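Keeping the workroom in order: an interview with Rhea Macapagal

When the Brirton Community Workshop reopened in June, its storage program was placed in the hands of Rhea Macapagal. She now oversees 128 labelled drawers across two rooms and answers to the workshop's 680 members.

"People assume storage is the last thing you plan," Ms. Macapagal said. "We planned it first. The benches went in afterwards."

The larger room, known to members as Kistum, holds the shared benches. Ms. Macapagal has asked that small drawer cabinets be kept on the work surface itself, within reach of whoever is seated there, and that positions be marked with tape.

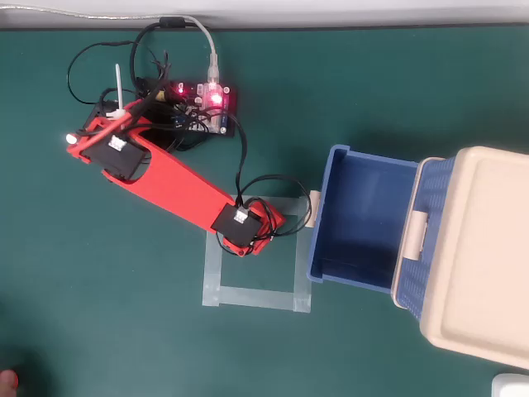

A bench at Brirton, with a drawer open beside a taped square.

Members were slow to accept the tape. "There was some grumbling — a few felt they were being told where to put their elbows," she recalled. The objections eased over the first season, and the Lacson branch has since asked for a copy of the bench guidelines.

On colour, her views are firm. Cabinets should differ plainly from the mat beneath them, and a handle should be a different colour from its drawer. "I want to find the handle without looking for it," she said.

Drawers are reviewed every 10 weeks. Items without a label are moved to a shelf by the door, where they may be claimed at any time during opening hours.

Asked about the coming year, Ms. Macapagal said the smaller room would be next, beginning with the fabric shelves. New labels have been ordered from Gostitz.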